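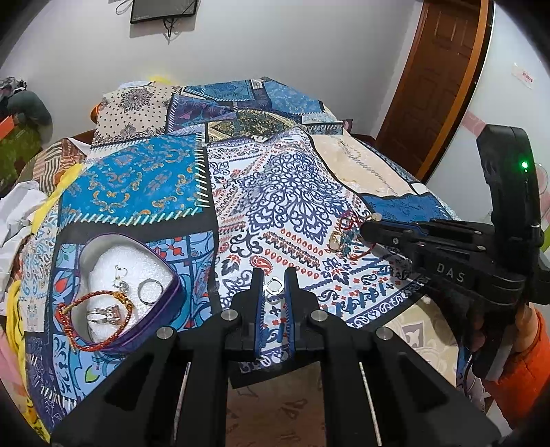 Notice to Residents of the Ellau Guest House Concerning the Withdrawal of the Night Ferry

1. The Office of Passage at Randano regrets to inform all residents that the night ferry to Kun will be withdrawn at the end of November. The decision was taken after a full review of the service, and the Office wishes to set out the reasons for it, the arrangements that will follow, and the duties of residents during the period between.

2. The night ferry has run from the lower quay at Ellau for as long as the Office has kept records. It leaves after the lamps are put out and returns before they are lit. It carries no freight. Passengers are required to be asleep at the time of boarding, and the master of the vessel is entitled to refuse any person who is found to be awake or who is pretending.

3. In the first year of the present register, 312 residents crossed to Kun and 312 returned. In the year following, 298 crossed and 298 returned. In the year just ended, 298 crossed. The Office has written to Kun on the matter of the returns and is waiting for an answer.

4. Residents have asked whether the figures given in paragraph 3 mean that persons are missing. They do not. Every bed in the guest house was occupied on the morning of the audit, and every resident answered to the correct name at breakfast. The auditor noted only that the porridge was taken without salt by a large number of people who had always asked for salt, and that several had begun to close doors with the left hand. These observations were placed in an appendix. The appendix is available for inspection at Randano during office hours, on written request, to any resident who can state which hand he or she used before.

5. It was at this point that the Office engaged the firm of Nodance to survey the crossing. Nodance has long experience of quiet water and was the only firm to reply. Its surveyor was lodged in the end room on the upper landing and was provided with a lamp, a notebook and a supply of strong tea, the intention being that the crossing should for once be observed by a person who was not asleep.

6. The surveyor's report runs to 1390 lines. The greater part is concerned with the tide. The Office has prepared the following summary for residents, who are reminded that the report itself must not be removed from the reading room.

7. On the first night the surveyor remained awake and saw no ferry. On the second night the surveyor remained awake and heard a ferry. On the third night the surveyor lay down fully dressed, with the window open and the notebook tied to one wrist, and allowed sleep to come as far as the knees. This is the surveyor's own phrase. The Office has asked for a better one and none has been supplied.

8. In that condition the surveyor was able to walk to the lower quay, to board, and to make notes. The vessel was found to be sound. The benches had been recently scrubbed. There was room for every resident of the guest house, and all of them were seated in the order of their room numbers, with their hands in their laps. No one spoke. The surveyor asked the master how long the crossing took and was told that it depended on the weight of what was being brought over. The surveyor pointed out that no luggage was carried. The master agreed that no luggage was carried.

9. Kun was reached while it was still dark. The surveyor describes a long slope of wet grass, a row of houses with their shutters fastened, and a guest house standing exactly where the guest house stands at Ellau. The passengers went up the slope and in at the door. After an interval the same number of persons came out and went down to the boat. The surveyor compared faces and found no difference. The surveyor then compared shoes. At this point in the notebook there is a page on which nothing is written except the words "their laces", underlined, and the time.

10. The surveyor did not enter the guest house at Kun, having been instructed not to exceed the terms of the contract. Through the window of the end room on the upper landing, however, a lamp could be seen, and beside it a person writing. The surveyor raised a hand. The person raised a hand. The surveyor records that this was done a little late.

11. On the strength of these findings Nodance recommended that the ferry be withdrawn. It recommended further that the withdrawal be arranged for a night on which the boat lay at Ellau and all passengers were ashore. The Office accepted the first recommendation at once. The second has caused some difficulty, for it requires the Office to decide which shore is meant.

12. A meeting for residents was held in the dining room on July 14, 2022. It was well attended. The Office explained the findings in general terms and invited questions. A resident asked whether those who had crossed in the year just ended could be sent back, and the others exchanged for them. The Office replied that this would depend upon the wishes of the persons concerned. A second resident then asked which persons were concerned. There was some movement of chairs. The Office undertook to reply in writing, and the meeting turned to the price of coal.

13. The written reply promised in paragraph 12 is as follows. The Office has considered with care whether any resident now in the guest house has a better claim to a bed than the resident who held it previously. It has examined the handwriting in the visitors' book, the darning of stockings, the songs sung on the stairs and the names given to the cat. In all these respects there has been change. The Office is bound to observe, however, that there has been change in every year of the register, including those years in which the returns were perfectly in order, and that the present staff of the Office have themselves crossed on a number of occasions. It does not feel able to go further.
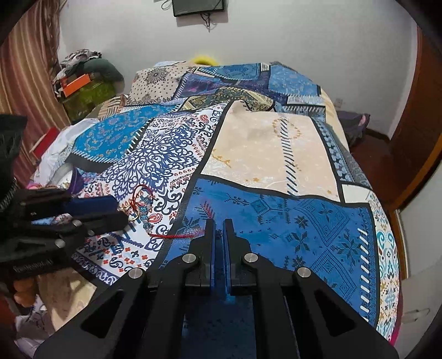
Randano may please itself, one resident wrote underneath when the draft of this notice was pinned up in the hall, but I remember the other stairs. There were more of them, and the one near the top was loose, and I used to step over it with my shoes in my hand. I have been stepping over it here ever since I came, and there is nothing wrong with it. I should like to know whether whoever has my room now has fallen.

14. The Office is grateful for this remark and has had the stairs inspected. They were found to be in good repair. The Office has also written to Kun to suggest that an inspection be made there. It asks residents not to add further comments to notices, as the hall board is required for the laundry list.

15. The following arrangements will apply until the end of November. The ferry will continue to run each night. Residents who do not wish to cross are advised to remain awake until the lamps are lit, and tea will be provided in the dining room for this purpose. Residents who do wish to cross should retire at the usual hour. They should leave their shoes beside the door, laced in whatever manner they prefer.

16. A period of 10 nights at the end of the service has been set aside for what Nodance calls settlement. During this period no resident will be asked to state a preference. The master of the vessel has agreed to wait at each quay for somewhat longer than is usual, and to look the other way. Any person who is in a bed when the service closes will be taken to belong in it.

17. The lower quay will be closed on the morning after the last crossing and the rope taken up. The Office will retain the rope. Residents who hear a bell from the water after that date need not report it.

18. The surveyor's room will be let again once it has been aired. The surveyor has left Ellau, and the final account has been paid in full. Two letters of thanks were afterwards received from Nodance, by the same post and on the same paper. The Office has answered both, and has asked Kun to confirm which of its replies arrived.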